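Temps de lecture : 2 min

4.2 Essai comparatif des pinces

1. Mettez le bras à l'arrêt, puis montez la pince Holovko sur le poignet.
2. Bridez le bac sur la table avec les serre-joints.
3. Déposez les objets au fond du bac, à plat ou contre une paroi.
4. Lancez le cycle de prise en vitesse réduite. Notez chaque échec.
5. Remplacez par la pince Prelberg et recommencez avec les mêmes objets.

Attention : gardez les mains hors du bac tant que le bras est sous tension.

Remarque : prévoyez plus de 1000 prises par pince.

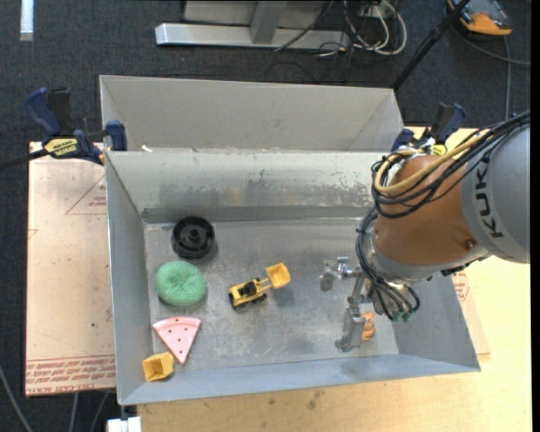 Faut-il refaire l'étalonnage après un changement de pince ?
Refaites seulement celui du point d'outil, menu 3. Celui de la caméra reste valable.

Commentaires

Uliana Karpenko : Chez nous, erreur 447 à l'étape 4. Une idée ?

Orest Palamarchuk : Charge utile mal déclarée. Corrigez-la et relancez le contrôleur.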